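Unit 6: Racket Sports Equipment, Handout 3
Synthetic shuttlecocks: construction, flight and storage
Module leader: Beverley Kettle. Notes revised 27 September 2026.

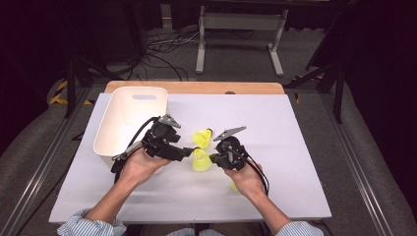
A shuttlecock is a high-drag projectile. It consists of a rounded nose, which carries most of the mass, and an open skirt, which carries most of the drag. The centre of mass lies well forward of the centre of pressure, so the shuttle turns nose first soon after it leaves the strings and stays that way until it lands. Feather and synthetic types share this layout and differ mainly in the skirt. The yellow shuttles on the white board are of the synthetic type, and the mesh of the skirt is open enough to look slightly translucent. Air passes through the mesh as well as round it, and the size and spacing of the openings affect the speed of the shuttle as much as its weight does. A shuttle put down on a flat surface comes to rest on its side, as these have, with the tip and the rim of the skirt touching the surface. It can roll, but only in a curve, the skirt end being the wider.

3.1 Parts

Nose (also cork, base or tip). Natural cork, composite cork or foam. Cheaper noses are softer and give a duller sound off the racket. Do not judge the material from the outside, as the covering hides it.

Skirt. On a synthetic shuttle this is moulded in one piece, usually nylon. It is made up of ribs running from nose to rim, with a net between them.

Collar. The coloured band round the nose on many makes. Green is commonly used for slow, blue for medium and red for fast. The colour of the skirt itself, white or yellow, has no bearing on speed. Yellow is chosen where the hall walls are pale.

3.2 Speed and temperature

Cold air is denser and slows the shuttle. A hall in July will call for a slower grade than the same hall in winter. Synthetic skirts also stiffen in the cold, which makes them more likely to crack at the ribs. Shuttles kept in an unheated store should be brought into the hall before the session.

To test speed, stand at the back boundary line and strike the shuttle with a full underarm stroke, upwards and parallel to the side line. A shuttle of the correct speed lands between 530 mm and 990 mm short of the opposite back boundary line. Use the same player for every test in a batch. Results from two different players cannot be compared.

3.3 Wear

Check in this order:

Skirt shape. Look at the rim end on. It should be round. An oval rim produces a wobble in flight.
Ribs. Run a finger from nose to rim. A broken rib is felt before it is seen.
Net. Small tears near the rim can be tolerated in practice. Tears near the nose cannot.
Nose. Press lightly and twist. Any movement against the skirt means the shuttle is withdrawn.

An oval skirt that is otherwise sound can often be recovered with gentle warmth and reshaping by hand. Do not use boiling water.

3.4 Storage

Tubes. Shuttles are stacked nose into skirt, all facing the same way. The rim is supported all round and shape is kept well. Loading is slow, and a shuttle forced in at an angle will crease the one in front.

Open bins. Quick to fill and empty, and suitable for multi-shuttle feeding drills. Choose a bin with smooth walls and rounded corners, as a sharp edge catches the net. Shuttles at the bottom take the weight of those above. Fill to no more than half depth and do not leave a full bin over a holiday.

Handling. Pick up by the nose. Gripping the skirt pushes the rim out of round, and the effect is greater with a warm shuttle. When shuttles lie close together, lift the outermost one first so that the skirts do not hook.

3.5 Stock record

The practice log for last year, kept by Ashwin Kaimal, gives 1,448 synthetic shuttles issued and 100 withdrawn for skirt damage before use. Almost 40 of those withdrawn had been stored in bins filled above the half mark. The remainder were not classified. Next year's order is set at 2,000.

Questions for the seminar

1. Why does a shuttle with an oval rim wobble when its mass is unchanged?
2. Two shuttles have equal mass but different net spacing. Which will fall shorter in the test in 3.2, and why?
3. Draw up a storage plan for a club that uses both tubes and bins.

Bring written answers to Jagadeesh Murthy's group. Handout 4 covers string tension.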